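Getting Small Stuff Under Control Before Spring

Every January I get the same itch to pull everything out of the kitchen drawers and start over. This year I did it on a Tuesday night with the radio on, and by ten o'clock I had batteries in one heap, rubber bands in another, and a whole lot of soy sauce packets I don't remember asking for. So these are my notes on what worked, mostly so I can find them again next winter!

Start with one drawer

I know, I know, you want to do the whole kitchen. Don't. Dump out one drawer, wipe it down (a damp cloth with a drop of dish soap is plenty), and let it dry while you sort. Crumbs in the back corners come up nicely with an old toothbrush or the skinny vacuum attachment.

My friend Teresa Neves puts a sheet of shelf liner in before anything goes back. I used to think that was fussy, but then I tried it and now the trays don't slide forward every time I yank the drawer open.

Pouches with a clear side

I've gone off lidded boxes for the little things. Pouches bend, they squash into odd gaps, and if you get the kind with a see-through side you don't have to label a thing. I keep birthday candles in one, tape and string in another, and the spare fuses and picture hooks in a third. Bright colors are best - I can send anybody in the house to fetch "the red one" and they come back with it.

To clean the plastic, use lukewarm water and a soft cloth. Skip the scouring pad, it'll leave the window cloudy. Leave the pouch open overnight before you fill it again, especially along the seams, where damp likes to hang around.
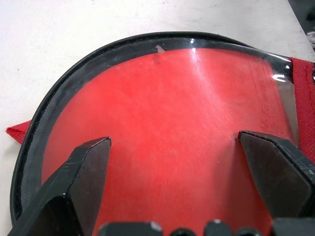 Scuffs on a white counter or table

Baking soda and a little water, mixed to about the thickness of toothpaste. Rub it on gently with your fingertips, wait a minute or two, then wipe off with a wet cloth. Try a hidden corner first if your top has any shine to it. For gray pan marks I sometimes need a second go. A pencil eraser gets the small ones, which I learned from Rosário Falcão when she helped me move out of the old place in Vistham.

Spice jars

Write the month you opened it on the bottom with a grease pencil. It wipes right off when you refill. And please smell your paprika - if it smells like dust it's going to taste like dust.

Cords and chargers

Loop each one loosely and fasten it with a twist tie from the bread bag. Tight coils are hard on them near the plug. Mine go in a shoebox, standing up, with the plugs on top so I can tell which is which.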